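Visit to the Raudsepp show flats, Vomstead

14 comments
Share this

Our group has been looking at kitchens for older buyers for a while now, and in December we were offered a morning at the new Raudsepp building in Vomstead. It stands on the site of the old seed warehouse, a short walk from the station if you go by the canal and a long one if you follow the signs. I followed the signs.

We met in the ground floor office at ten. Rasa Liepiņa, who runs sales for the site, gave us coffee and a folded plan of the building. There are 52 flats on five floors, most of them with two bedrooms, and a shared laundry that I will come back to. The first residents are due in the spring. When we went, the lift was working but still lined with board, and the stairs had no carpet.

The approach from the street is level all the way, with a wide front door that opens by a button at elbow height. The post boxes are inside the lobby and the lowest row is at knee level, so anyone given one of those will be bending every day. Rasa said the allocation had not been settled. Several of us asked her to put that row last.

Upstairs we saw one flat that was fully plastered but not painted, and then heard about the rest of the range back in the office, where the plans are kept. Raudsepp sells the kitchens in two versions. The Elby is the cheaper one, a straight run along one wall with the sink under the window. The Grultcombe costs more and adds a long counter with places to sit along the far side. Most of the questions were about the second.
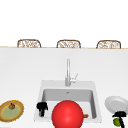
White worktop with wicker-style chairs on the far side, computer-generated view.

Aaliyah Desjardins, who came with us and used to fit kitchens for a living, wanted to know about seat heights. Her view is that a counter you can eat at is useful only if a person with a bad hip can get on and off the chair without help. Rasa said buyers could ask for the lower counter at no extra charge, provided they do it before the units are ordered. That date was not in the brochure. I have written to ask for it and will add it when I hear.

White surfaces divided the group. I like them. Two of our members have poor sight and find a pale plate on a pale worktop hard to pick out, and they would want a coloured edge or a darker top. Raudsepp offers a grey, which we saw only as a sample the size of a playing card. It looked fine, but I would want to see a bigger piece before paying for it.

The service charge is £197 a month. That covers the lift, the lobby, the window cleaning and the garden, but not heating. Parking is extra and there are only 20 spaces, let by the year. Visitors will have to use the station car park, where the first hour is free.

The laundry is in the basement. It was locked and the key was with the electricians, so we looked at it through the glass in the door. It had pipes and a drain in the floor and that was all. I would rather have had it on the ground floor, near people – a basement room with one door is not somewhere I would choose to go at night.

We finished at about 2 and had a late lunch at the café by the lock. The soup was good. The trains back are hourly and leave from the far platform, which has a ramp as well as steps.

Anyone who wants to go on the next visit should give me their name by the end of the month. Raudsepp will take up to eight people at a time. Wear flat shoes, as the upper corridors still have cables across them.

Share this
Like (9)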